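Visit Report: Open Day at the Trostberg Center for Surgical Skills
Submitted to the Continuing Education Office by Nithin Fernandes

Purpose of the visit

The Continuing Education Office was invited to attend the April open day at the Trostberg Center. The office is reviewing where our second-year surgical technology students should complete their wound closure module, and Trostberg is one of the sites under review. I attended together with Kojo Bonsu, who coordinates the module and will prepare the schedule if a placement is agreed.

This report records what was shown to us, the answers given to our questions, and the points that remain open. It does not cover fees for housing or travel, which will be reported separately.

Arrival and reception

Registration opened at 8:30 a.m. in the lobby on the north side of the building. Visitors were asked to leave coats and bags in the lockers and to wear a badge at all times. The center had registered 63 visitors, divided into groups by color of badge. Our group was taken first to the lecture room, then to the supply room, and then to the practice rooms on the second floor. Signs were clear, although the elevator was reserved for equipment during the morning and visitors who needed it had to ask at the desk.

The opening talk lasted half an hour. The director of training described the history of the center, which began as a single teaching room above a clinic and moved to the present building when the Janosura wing was finished. The wing now holds all of the hands-on teaching. The older part of the building is used for offices, a small library, and storage.

The supply room

The supply room was of particular interest to Mr. Bonsu, as our own storage has been a concern in past reviews. Practice pads are kept flat on shallow shelves, one layer deep, with the date of first use written on a card beside each one. Suture packs are sorted by thread size and then by needle. Packs that have passed their date for clinical use are kept in a separate cabinet marked for teaching only, and a log sheet hangs on the door.

Used needles are counted back in at the end of each session. The log is signed by the instructor and by one student. We were shown the sheets for the previous month and found them complete. Staff stated that the center goes through 645 practice pads in a teaching year, and that the number has risen since evening sessions were added. Each pad is used by more than one student before it is discarded, with earlier stitches left in place until the surface is full.

We asked whether students could supply their own thread. The center prefers that they do not, so that all work on a given pad can be judged on the same material.

The practice rooms

The second floor has three rooms in use. The first, named Domel, is for hand tying and is furnished with high benches, stools, and a sink along one wall. The second, named Giáp, is for instrument work. The third is a shared review room with a large screen. Teaching groups are kept small, and the instructor moves between stations throughout the session.

Beginners start in Domel with a single interrupted stitch. The needle is passed through one side of the cut, brought out on the other side, and the thread is drawn until a short tail remains. The knot is then tied, laid flat to one side of the cut, and trimmed. The instructors put great weight on the last two steps. A knot that sits directly over the cut is marked down, as is a tail that has been trimmed too close. Students repeat the same stitch until the spacing is even, and only then move on to a second pattern.

In Giáp the same stitch is taught with instruments. Visitors were able to follow the work closely, and questions were taken while it went on. The black thread stands out well against the pink surface of the pad, and even from the back of our group it was possible to tell one knot from the next.

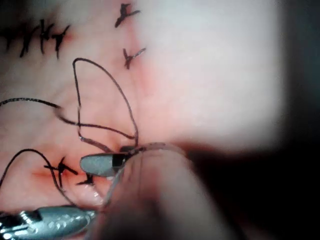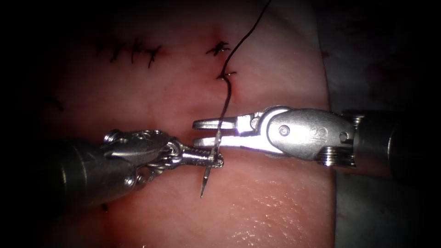
The number 22 is engraved on the side of the right-hand instrument in the next view, where two tied stitches cross the red line. 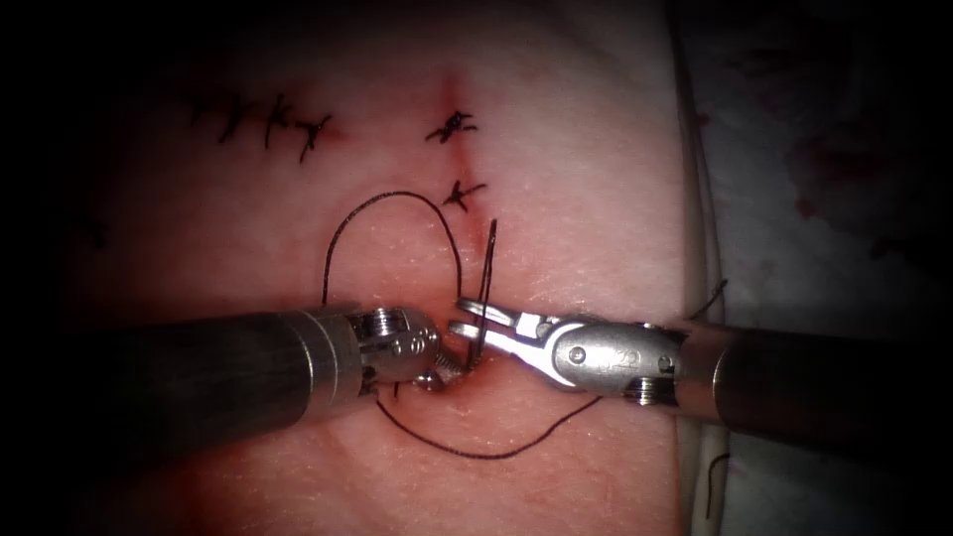

How is the spacing between stitches decided?
The instructor sets it before the session according to the length of the cut and the thickness of the pad. Students mark the first two or three positions before they begin and are expected to judge the remaining ones by eye.

Review and assessment

After the practice rooms, our group was taken to the review room, where two instructors explained how finished work is assessed. Each stitch is looked at for four points: distance from the edge of the cut, distance from the neighboring stitch, position of the knot, and length of the tails. The edges of the cut should meet without being pulled up into a ridge. Speed is recorded but does not count toward the result in the first half of the course.

Students receive a written sheet the same day. A student who does not meet the standard may repeat the exercise twice without charge. Mr. Bonsu asked for copies of the sheet, and these have been added to the module file. The wording is plain and could be used in our own classes with very few changes. We would suggest adding a line for needle handling, which the present sheet covers only under general remarks.

The instructors were open about the difficulties their students meet. The most common fault in the first week is uneven tension. Students tend to pull the first throw of the knot too tight and the second too loosely, and the knot then slips when the tails are cut. The second most common fault is taking the needle at the wrong place along its curve, so that it turns in the jaws as it enters the pad. Both faults are corrected through short repeated drills before any full closure is attempted.

Facilities and access

A cafeteria on the ground floor serves lunch between 11:30 a.m. and 1:30 p.m. It was crowded during our visit, and the center acknowledged that seating is limited when two courses run together. The library is open to placement students but does not lend. Parking is available behind the older building. The path from the parking area to the Janosura wing is uneven in places, and we have asked whether the side entrance can be opened for students with limited mobility.

Lighting on the second floor was good. The rooms were somewhat warm by late morning, and the staff noted that the ventilation is due for service over the summer.

Cost and capacity

The center quoted a fee of $600 per student for the full module, with thread, needles, and pads included. Gloves are charged separately. Places are offered in blocks, and a block must be confirmed one term ahead. The center can accept our group in the fall if a decision is reached before the end of the present term. Cancellation terms were promised in writing and had not been received when this report was prepared.

Points for follow-up

Mr. Bonsu will request the cancellation terms and a sample timetable covering the evening sessions. I will ask for the service dates for the ventilation and for a reply on the side entrance. The office should also decide whether our students are to be assessed by Trostberg instructors alone, or whether one of our own staff should be present for the final exercise. The center is willing to accept either arrangement, provided that visiting staff attend one full session beforehand.

We thank the instructors and the front desk staff at Trostberg for their time, and in particular for allowing our group to stay in the supply room past the scheduled hour. The assessment sheet, the visitor program, and the fee schedule are filed with the module records and may be consulted at the office on request.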